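Dye vat notebook, March, 9:20 am

Vat is awake again! I topped it up last night with the leftover Zastureck indigo paste and left the lid on with a towel over it, and this morning there's a coppery skin on top and the liquid underneath is a murky yellow-green. Smells awful — good sign. Filipa came by and opened a window without saying anything.

Weighed out 36 g of the wool Michalis dropped off and put it to soak with a little dish soap. I want three dips this time, with a good long airing between each. Last batch I rushed it and the blue rubbed off all over my hands (and the sink, sorry Anastasia).

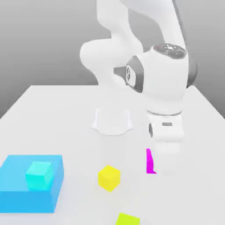
White arm over a white tabletop, render.

Second dip was 14 minutes and came out streaky at one end. I think I had the skein tied too tight, so I cut two of the ties and loosened the rest. Līga says to turn it slowly under the surface and keep the bubbles out. Will try that on dip three.

Still to do: order more soda ash from Tsolakis, rinse the cotton samples again, find the good thermometer. Markos had it last?

4 pm — third dip done, much more even. Hanging by the back door overnight.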